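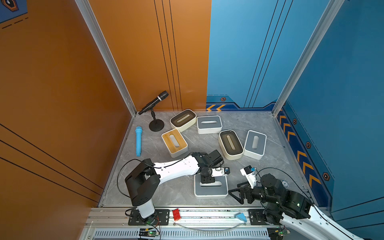
Hashini Patwary wants the lids checked before anything else is written down, on the grounds that the last entry gave one slot size for every box and she doesn't believe it. Fair. Rechecked against the supplier sheets from Trikura and Nedov, and she is right: the slot is oval on all of them, but the bamboo lid has a longer opening than the gray ones. Earlier entry corrected in the margin.

Lids, February stock

Three finishes in hand: slate gray on white body, dark brown-gray on cream body, light bamboo on white body. The gray and the brown-gray are the same shape as far as I can measure with calipers. The bamboo is a separate part with a slightly deeper lip, and it takes more of a push to seat. Do not swap lids between bodies. A gray lid will go onto a cream body and look fine, then lift at one corner when a tissue is pulled.

Pull test, morning

Standard two-ply refill, folded stack, no perfume. One tissue at a time, straight up, then at a slant toward the short side of the box. Straight up is no problem with any finish. At a slant the bamboo lid catches the tissue at the narrow end of the slot and tears it, mostly when the stack is nearly full. Light sanding on the inside edge of one sample (fine paper, by hand) helped. Lid still needs a coat of oil after sanding or it will pick up lint.

The gray lids let two tissues through at once when the stack drops below a third. Same with brown-gray. Hashini suggests a foam block under the refill to keep it high. Tried a 4 mm sheet, too thin to make a difference. Will cut something thicker.

Sliding

Boxes move on the marble-pattern surface when pulled at a slant, the cream ones more than the white. Their undersides feel smoother. Clear rubber feet from the Gazi catalog would fix this and are sold in strips of 49, an odd number for something that goes on in fours. Ask whether they sell loose.

Noise

A lid seated with a click is audible on the desk microphone on its stand, and a half-seated lid gives a duller knock. Might be useful as a quick check at packing. Tried the handheld as well – too much rubbing noise from my own grip to say anything. Repeat with it lying down, and write down the distance this time.

Order

Gostetport quotes 2,000 bodies and 2,000 lids as the minimum, packed separately. Almost all of ours would be white with gray. I would hold off on bamboo until the edge is sorted out at their end, as hand sanding does not scale to that quantity. Hashini disagrees and wants a small bamboo batch anyway – she is to write to them about it.

Open: foam thickness, loose feet, oil for the sanded lid (the tin in the cabinet has skinned over).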